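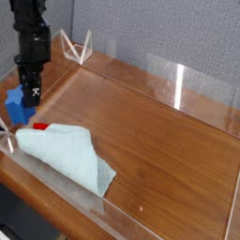
Änderungsprotokolle gehören in die Hand von Autoren
Ein Plädoyer gegen die automatisch erzeugte Commit-Liste

Von Tülin Tatlı, 2022-10-29

Wer eine Softwarebibliothek aktualisiert, liest vorher das Änderungsprotokoll. So steht es jedenfalls in den meisten Betriebshandbüchern. In der Praxis wird das Protokoll geöffnet, einmal durchgescrollt und wieder geschlossen. Ich halte das für eine vernünftige Reaktion auf das, was man dort vorfindet.

Im Oktober habe ich die Serverkomponente von Mastov, einer Terminverwaltung für kleinere Behörden, um eine Hauptversion angehoben. Das zugehörige Protokoll umfasste 474 Einträge. Jeder Eintrag bestand aus der ersten Zeile einer Commit-Nachricht, einem verkürzten Hashwert und einem Kürzel für die verantwortliche Person. Die Einträge waren chronologisch sortiert. Eintrag 3 korrigierte einen Tippfehler in einem Kommentar. Eintrag 291 lautete "Handle tz in export" und änderte die Zeitzone, in der exportierte Termine gespeichert werden, von Ortszeit auf UTC.

Für den Betrieb war genau eine dieser Zeilen relevant, und sie war als solche nicht erkennbar. Weder der Wortlaut noch die Position noch eine Kennzeichnung wies darauf hin, dass nachgelagerte Systeme ab diesem Zeitpunkt verschobene Uhrzeiten erhalten würden. Gefunden habe ich die Zeile erst nach einer Beschwerde aus dem Bürgerbüro.

Der Unterschied zwischen Historie und Protokoll

Die Versionsverwaltung hält fest, wie ein Zustand entstanden ist. Das Änderungsprotokoll soll festhalten, was sich für den Anwender zwischen zwei Zuständen unterscheidet. Beide Aufzeichnungen haben unterschiedliche Leser. Eine Entwicklerin, die einen Fehler eingrenzt, braucht jeden Zwischenschritt, auch den, der am nächsten Tag zurückgenommen wurde. Ein Administrator braucht diesen Schritt nicht. Für ihn ist eine eingeführte und vor der Veröffentlichung wieder entfernte Funktion nie vorhanden gewesen.

Eine automatisch erzeugte Liste kennt diese Trennung nicht. Sie führt die Einführung und die Entfernung auf, mit einem Abstand von vielleicht 30 Zeilen. Der Leser muss beide Einträge finden, einander zuordnen und gegeneinander aufheben. Diese Arbeit wird an jeder Installation einzeln geleistet, obwohl sie vor der Veröffentlichung einmal hätte geleistet werden können. 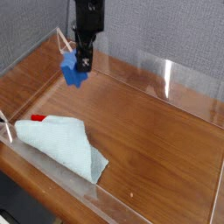

Dazu kommt die Frage der Sprache. Commit-Nachrichten werden in der Regel aus der Sicht des Quelltextes formuliert. Sie nennen Klassen, Module und interne Bezeichner. "Refactor SlotResolver" sagt einem Mitglied des Teams sehr viel. Jemandem, der das Produkt nur konfiguriert, sagt es nichts, und er kann nicht einmal beurteilen, ob ihm damit etwas entgeht.

Die gängigen Gegenargumente

Am häufigsten wird der Aufwand genannt. Ein von Hand geschriebenes Protokoll kostet Zeit, und zwar in einer Phase, in der ohnehin keine übrig ist. Der Einwand ist berechtigt. Er beschreibt allerdings einen Prozess, bei dem das Protokoll am Tag vor der Veröffentlichung entsteht. Wird der Eintrag zusammen mit der Änderung verfasst und im selben Review geprüft, fällt er in eine Phase, in der alle nötigen Informationen noch vorliegen. Kevser Sönmez, mit der ich mehrere Jahre die Schnittstellen von Duman betreut habe, hat das dort durchgesetzt: keine Zusammenführung ohne Eintrag oder ohne ausdrücklichen Vermerk, dass keiner erforderlich ist. Der Vermerk war dabei der interessantere Teil. Wer ihn setzte, musste sich kurz überlegen, ob er stimmt.

Das zweite Argument betrifft die Vollständigkeit. Eine generierte Liste lasse nichts aus, ein Mensch schon. Formal trifft das zu. Die Liste von Mastov war vollständig, der Fehler ist trotzdem in den Betrieb gelangt. Vollständigkeit auf der Ebene der Einträge garantiert keine Vollständigkeit auf der Ebene der Information. Auslassungen sind bei einem redigierten Text ein reales Risiko, lassen sich aber nachtragen, sobald sie auffallen. Eine unleserliche Liste lässt sich nur durch eine lesbare ersetzen.

Drittens wird auf strukturierte Commit-Nachrichten verwiesen, aus denen ein Werkzeug die Kategorien ableitet. Das ist ein Fortschritt gegenüber der Rohliste. Bei der Konfigurationsbibliothek Paltine wird so gearbeitet, und die Trennung in Fehlerbehebungen, neue Funktionen und inkompatible Änderungen ist ordentlich. Die Schwäche liegt in der Einstufung. Ob eine Änderung inkompatibel ist, entscheidet die Person, die sie schreibt, zu dem Zeitpunkt, zu dem sie am wenigsten Abstand dazu hat. Eine geänderte Standardeinstellung gilt in vielen Teams als Fehlerbehebung. Für denjenigen, der sich auf den alten Wert verlassen hat, ist sie inkompatibel - und genau in der Rubrik, die er zuerst liest, fehlt sie dann.

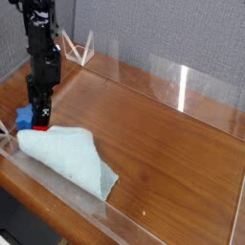
Muss dann jede einzelne Änderung im Protokoll auftauchen?

Aufgenommen wird, was sich am beobachtbaren Verhalten, an der Konfiguration, an den Schnittstellen oder an den Systemvoraussetzungen unterscheidet. Interne Umbauten ohne Außenwirkung bleiben in der Versionsverwaltung, wo sie jederzeit nachgeschlagen werden können.

Die Abgrenzung ist im Einzelfall strittig. Laufzeitverhalten etwa ist beobachtbar, wird aber selten dokumentiert. Ich würde es aufnehmen, sobald sich eine Größenordnung verschiebt oder ein Grenzwert neu eingeführt wird. Brirura, ein Werkzeug für den Massenimport von Adressdaten, hat in einer Nebenversion die Stapelgröße auf 2.000 Datensätze begrenzt. Technisch war die Begrenzung sinnvoll. Im Protokoll stand "Improve import stability". Importe oberhalb der Grenze wurden ohne Fehlermeldung abgeschnitten. Ein Satz mit der Zahl darin hätte genügt.

Was ein Eintrag enthalten sollte

Ein brauchbarer Eintrag nennt das alte Verhalten, das neue Verhalten und die Bedingung, unter der der Unterschied sichtbar wird. Ist eine Handlung erforderlich, steht sie im selben Eintrag. Ein Verweis auf das zugehörige Ticket ist nützlich, ersetzt aber keinen dieser Punkte, zumal Ticketsysteme gewechselt werden und die Verweise danach ins Leere zeigen.

Für die Zeitzonenänderung hätte das so aussehen können: "Exportierte Termine enthalten Uhrzeiten jetzt in UTC statt in der Ortszeit des Servers. Betroffen sind alle Installationen, deren Server nicht auf UTC eingestellt ist. Nachgelagerte Systeme müssen die Umrechnung selbst vornehmen." Wer die Änderung programmiert hat, kann diese drei Sätze ohne weitere Recherche schreiben.

Auf Formulierungen wie "verschiedene Verbesserungen" sollte verzichtet werden. Sie belegen eine Zeile und erzeugen beim Leser den Verdacht, dass etwas zurückgehalten wird. Wenn es nichts mitzuteilen gibt, darf das Protokoll einer Version aus einem Satz bestehen.

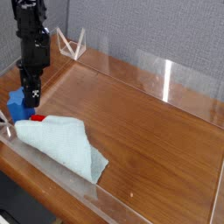 Greifer und blauer Block in der linken Ecke der Acryleinfassung.

Zur Reihenfolge: Inkompatible Änderungen stehen oben, unabhängig davon, wann sie entstanden sind. Danach folgen neue Funktionen, danach Fehlerbehebungen. Innerhalb der Rubriken ist eine Sortierung nach Produktbereich der chronologischen vorzuziehen. Wer den Export nicht verwendet, kann den Abschnitt überspringen, und wer ihn verwendet, findet alles Einschlägige an einer Stelle.

Bei Duman kamen wir mit dieser Gliederung auf 12 Einträge für eine durchschnittliche Nebenversion. Die Supportanfragen nach Aktualisierungen wurden spürbar präziser. Die Leute zitierten den betreffenden Eintrag und fragten nach einem Randfall, statt einen allgemeinen Ausfall zu melden. Messreihen dazu habe ich nicht, und andere Faktoren mögen mitgewirkt haben.

Gegen Werkzeuge ist damit nichts gesagt. Sie können Einträge einsammeln, auf Pflichtfelder prüfen, nach Rubriken ordnen und fehlende Vermerke anmahnen. Auch die vollständige Commit-Liste darf gern veröffentlicht werden, als Anhang und unter ihrem richtigen Namen. Die Auswahl und die Formulierung sollten bei einer Person liegen, die das Produkt kennt und deren Arbeit vor der Veröffentlichung von einer zweiten gelesen wird.

Dem Hersteller von Mastov habe ich den Textvorschlag zur Zeitzone zugeschickt. Er wurde in das Protokoll übernommen, zwischen den Einträgen 290 und 292.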